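From: Adom Agbeko
To: Clindstead Bakers list
Date: 2019-03-28
Subject: Re: [clindstead-bakers] Shortbread going soft in the middle

Hi all, and hello to the new folks who joined after the Cliltham bake sale!

> I followed the 200 g butter, 300 g flour version from October
> and the edges came out lovely but the center was pale and bendy.
> Oven was at 300 F like it said. Should I go hotter, or is it
> my pan? My family ate it anyway.
> Aidoo

Aidoo, I feel for you, I made bendy shortbread for years. Please don't go hotter! I'd leave the oven where it is and bake it longer, and press the dough thinner in the middle than you think you should. Mine takes 28 minutes in the metal pan and a good bit more in my aunt's old stoneware one, which I love but wouldn't lend to a beginner.
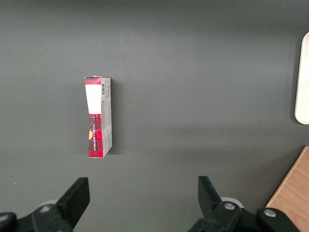

The other thing is the butter. If it's so soft it's shiny, the dough gets greasy and never quite sets up for me. I take it out when I start the coffee and use it when I've finished the second cup (I drink slowly). Rice flour helps too, just a couple of spoonfuls in place of the regular. The Bullamlow store keeps it down by the cornmeal, or did last time I was in.

Prick it all over, cut it while it's warm, and then leave it alone in the pan until it's cool. That last part is hard in my house.

Let us know how the next batch goes, and does anybody still have my square pan?

Warmly,
Adom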